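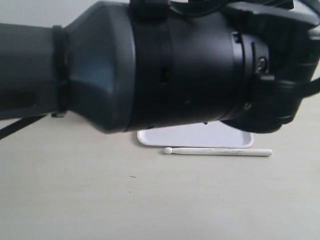

*At the table, with a white tray.*

## About Kanmont

Kanmont began with a single shelf of white trays and a firm belief that small, plain things deserve a proper place to live. Cinzia Pagano started us off in a back room on Marras Lane, with two tables and a kettle, and although we have moved to Trosbridge and filled rather more shelves, we still spend our days much as she did then - sorting, wiping down, putting things in trays and finding them again when somebody needs them.

We look after the everyday bits and pieces of workshops, schools and village halls. People send us their muddled boxes and we send them back in order, with a list tucked inside the lid. Our biggest job so far was for the Beker studios, who had 1593 items and, bless them, one drawer label between the lot.
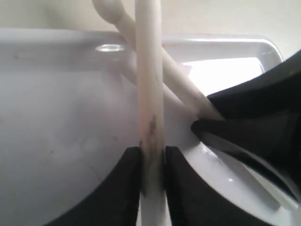

We are very fond of plain plastic, we must admit. It wipes clean, it doesn't mind being knocked about, and a few fine scratches or an old stain on a rod won't stop it going back into use. We would much sooner keep a worn piece going than send it to the tip, and our customers seem to feel the same way.

There are four of us these days, and Cinzia still does the January stocktake herself, mostly with the radio on. If you are passing, do come in before 3 in the afternoon, when the big table gets cleared for the next morning's work. Bring a box with you if you like - the more of a jumble the better - and we will gladly talk you through what could be done with it.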